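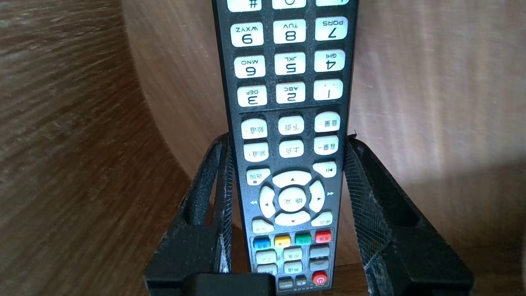 Second release of homes at Zindmont opens in September

Skunum has confirmed that reservations for the second release of flats at Zindmont will open in September. The release follows the grant of planning consent for the eastern block, which was issued without changes to the height or layout.

Prices have not yet been published. The annual service charge has been set at £1,753 for a two-bedroom flat and covers lifts, shared gardens and buildings insurance. Parking is charged separately at £900 a year.
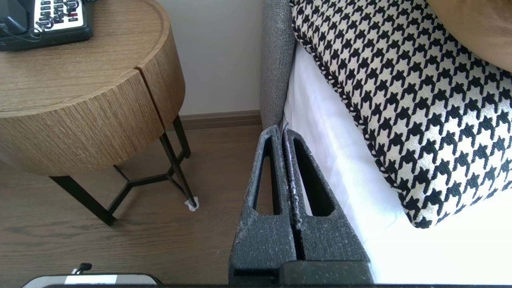 Round wooden side table.

Buyers will be asked to sign within nine weeks of reserving. Those who held a place on the list for the first release will be contacted by letter and need not register again. Mestico remains the managing agent for both blocks.

A new footpath will link the site to Nagano Road. The ground floor of the eastern block includes 3,790 sq ft of space for shops, and no tenants have been named.

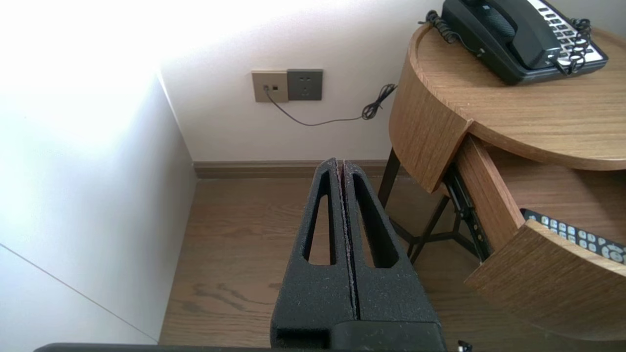
Oona Kallio welcomed the footpath but said the service charge should be fixed for longer than the first year, as early buyers had little means of planning for a rise. Skunum said that the charge would be reviewed each spring and that written notice would be given of any change.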